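Home | News | Courts | Integrity | Work with us | Contact

We use cookies to remember your settings. Accept | Manage

Posted in February by Elin Harries

Court monitor, public procurement trials (part-time, eight months)

Cunik follows corruption cases against former ministers and senior officials. We are hiring one monitor to cover the Vomotano aircraft lease trial and the appeals that come out of it.
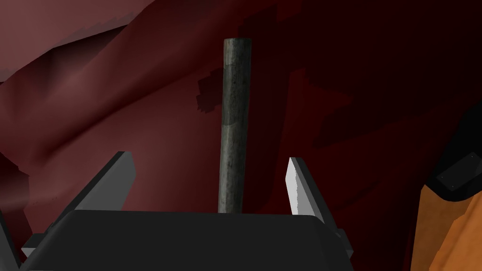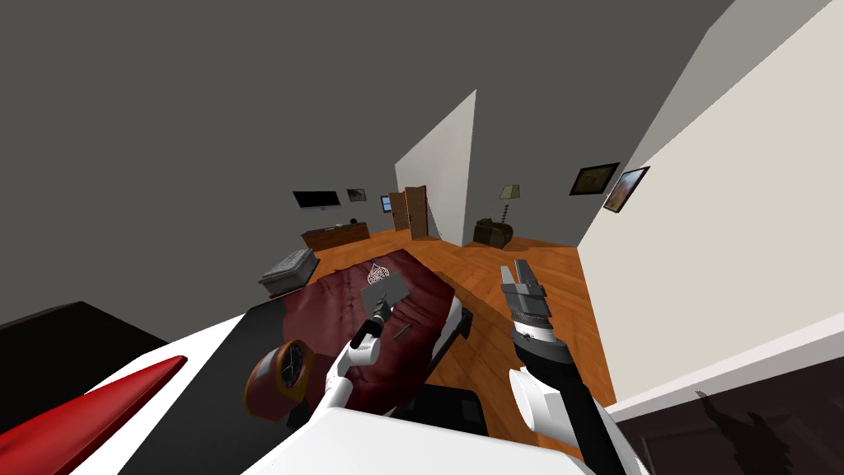
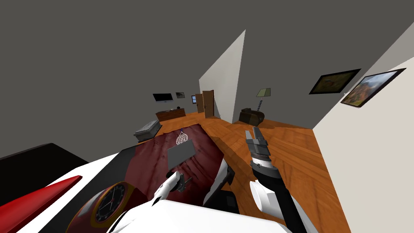

Do I need a law degree to apply?

A law degree is useful but not required. We have hired former court clerks, reporters and auditors, and we look first at how accurately you take notes.

The job is 20 hours a week. You will attend hearings, write a neutral summary by 6 pm the same day and log each exhibit in our case register, which now holds 2,311 entries. The prosecution brief runs to 383 pages and you will be expected to read all of it before you start.

You must have good written English and working Spanish, and no current party membership. Travel to hearings is paid - meals are not.

Send a CV and one writing sample of your own to Celeste Zapata, quoting Vomotano in the subject line. Applications close at 5 pm on the last day of March. Short-listed applicants will be asked to summarise a recorded hearing.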